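The binder on the bench

At Lenda, the rules for collecting robot training data fit in a gray ring binder. It has 4 tabs: Hands, Rooms, Sessions, Deletions. The last one is the thickest, and Tomomi Kikuchi would like people to read it first.

Kikuchi runs data operations for the company, which records people doing ordinary tasks with hand-held grippers and sells the results to firms that build household and light industrial arms. A person holds the gripper, squeezes it to close the fingers, and picks things up. A wide-angle camera on the tool records what the fingers do. Later a robot with the same kind of fingers learns from the recording.

The method is cheap compared with driving a real arm by remote control, and it can be done anywhere a person can stand. That is also where the trouble comes from. A robot arm bolted to a table works in one place, under somebody's eye, inside a marked zone. A hand-held gripper goes up the stairs, into the kitchen and past the reception desk. Most of the safety rules written for industrial robots assume a machine that moves by itself. They have little to say about a tool that moves because a person is carrying it, with a lens that takes in nearly everything in front of it.

So the companies doing this work have been writing their own rules. I spent part of March reading several sets of them and watching how they were used.

Start with the room

Lenda's first rule is that a room gets walked before it gets recorded. The session lead goes through with a one-page sheet and looks for three kinds of things: anything that can identify a person, anything that can hurt a person, and anything that will confuse the tracking.

The first group is the longest. Mail, name badges, whiteboards, family photos, computer screens and prescription bottles all go in a drawer or out of the room. Windows onto a street get a blind. Mirrors get covered, which took Lenda some time to learn. "We had a whole afternoon of very good cup handling, and in every clip you could see the operator's face in an oven door," Kikuchi said. All of it was deleted.

The second group is mostly about edges. An operator concentrating on a pair of fingertips pays less attention to feet. The sheet asks about cords, rugs, steps and open railings, and it asks where the operator will be standing when the task ends as well as when it starts. If people can walk underneath a raised work area, nothing breakable may be handled over the drop.

The third group concerns light and markers. Square printed markers help the software work out where each gripper is, and they have to be flat, clean and facing the right way. Lamps that flicker are noted on the sheet. Lamps that are simply bright are left alone, on the theory that the robot will have to live with them too.

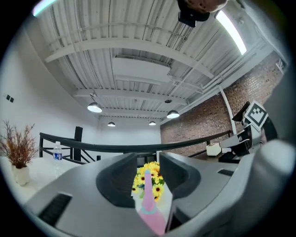

Sachiko Sugawara, who trains new operators, thinks that last point deserves more attention than it gets. Early on, Lenda's crews cleared their tables down to the one object being handled. The recordings looked tidy and the customers complained. A robot trained on bare tables did badly on ordinary ones. The rule was rewritten so that household clutter stays where it is unless it falls under one of the other headings. Plants stay. Drinks stay if they have lids. An open cup within reach of the operator is moved.

"People want to clean up for company," Sugawara said. "I have to tell them to put the stuff back."

Who is holding the tool

The Hands tab is shorter. No operator works more than 200 recorded attempts in a shift, and every hour has a break long enough to put the grippers down and leave the table. Two-handed tasks count double. The limit came from a complaint about sore thumbs, and Kikuchi admits the number was a guess that happened to hold up.

Domard, a smaller outfit that records mainly in workshops, sets its limit in minutes. Takeshi Hayashi wrote the company's rules and thinks counting attempts encourages people to rush. He also requires a pinch check at the start of each session: the operator closes each gripper on a strip of folded card and looks at the mark it leaves. Fingers that have gone out of line leave a lopsided mark. The check takes less than a minute, and skipping it means the whole session is flagged.

Both companies forbid the same handful of objects. No blades, no glass with a chip in it, nothing heated above what a bare hand can hold, no medicine, no animals. Soft and hollow items are allowed, but Domard wants a note if the item bends under the fingers, so that whoever trains on the clip knows the grip was meant to be light.

Consent that can be taken back

Every set of rules I read asks for written consent from the operator. They part ways on everybody else.

At Lenda, anyone who uses the room during a session signs a form or stays out. A sign goes on the door. If someone walks in anyway, the operator stops, says the time out loud and marks the clip. Domard lets a visitor pass through and blurs the face later. Hayashi defends this as realistic for a working shop, where a door can't be kept shut all day.

Tomoyo Amano does not like it. She advises building owners on privacy and has reviewed contracts for both companies. Her objection is that blurring happens after the fact, on somebody's laptop, and the person in the doorway has no way to know whether it was done. She also points out that faces are only part of the problem. A distinctive ceiling or a stretch of old wall can tell a neighbor exactly which building a clip came from. Her contracts require the owner's permission for the room itself, separate from the tenant's, and they name the rooms one by one.

Then there is the question of changing one's mind. Lenda gives people a window to withdraw, and the Deletions tab explains how a clip is traced and removed, including from copies already sent to customers. Last year the company ran a drill in which it tried to pull 256 clips from every place they had gone. It found all but 3. Those were on a drive in a customer's desk, and the company now refuses to ship on drives.

What Kikuchi can't promise is that a robot already trained on a clip will forget it. The form says so, in plain type above the signature line. Amano asked for that sentence and considers it the best one on the page.

Rules that stay in the binder

Yuzuki Kuroda audits collection sites for Onishi, which buys data from several suppliers and wants to know how it was made. She arrives with short notice and asks to see the oldest sheet in the file and then the newest. Her experience is that the oldest one is usually better filled in.

She has little patience for long checklists. One supplier sent her a room sheet with over 200 lines on it, and when she watched a session lead use it, he ticked straight down the page without looking up. She asked the supplier to cut it to what a person could check standing in the doorway. The shorter sheet turned up more problems in its first month than the long one had in a year.

Her other request is for the failures to be kept. Many crews throw out a clip when the object slips or the grip misses - it looks like bad work, and operators are often paid by the good clip. Kuroda wants those clips labeled and stored, and she wants operators paid the same for them. Otherwise, she said, people start handling only the easy objects, and the paperwork never shows it.

There is some talk of a common standard. A draft called Farkari has been passed among a few of the suppliers, and it borrows the room walk from Lenda and the pinch check from Domard. It is silent so far on visitors, which is where the two companies disagree. Hayashi has sent in his wording and Amano has sent in hers.

Kikuchi is waiting to see which one survives before she orders new tabs. In the meantime the binder stays on the bench by the door, and operators initial the inside cover at the start of each shift. The column of initials had run out of room when I was there, and someone had taped in another sheet.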